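The Drorkness Folding Step Stool, After a Whole Summer of Standing on It

By Joanne Wragg
8/9/26
14 comments | 200 shares
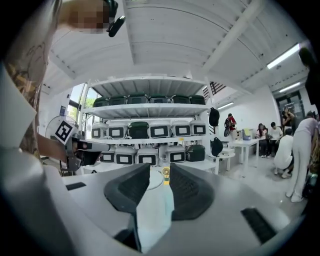

How much weight will the Drorkness stool hold? The label says 200 pounds, and my brother-in-law, who is a little over that, has been up and down on mine without a creak, though I wouldn't make a habit of it.

I bought my first step stool when we moved into the house in Skimville, where whoever put up the kitchen cabinets must have been a basketball player. It was a plastic one and it served us well until the hinge went. So in April I went looking for something sturdier, and after a good deal of dithering (I am a terrible ditherer) I picked the two-step Drorkness in the dark green.

I do like it. The steps are deep enough for my whole foot, even in slippers, and the rubber on top has a nice bit of grip. It folds up thin and lives between the refrigerator and the wall, and I can pull it out with one hand while the other one is holding a casserole dish. I've used it for changing bulbs, washing the tops of windows, picking the higher plums and, I'm a bit embarrassed to say, sitting on while I shell peas. It makes a very decent seat!

Now for the grumbles. The catch is stiff. It was so stiff the first week that I had to ask Jad Ghanem next door to show me the trick of it, and the trick is just to push down on the back edge with your heel while you lift the handle. It has loosened up since, but if your hands give you trouble I'd try one in the store first. The feet also leave gray marks on pale vinyl. They come off with a damp cloth and some baking soda.

My sister has the Warnero, the one with the tall handrail, and it is steadier on the top step, I'll give her that. But it weighs a ton and she keeps it in the garage, so she ends up climbing on a dining chair anyway.

Four stars from me, and I'd buy the green again.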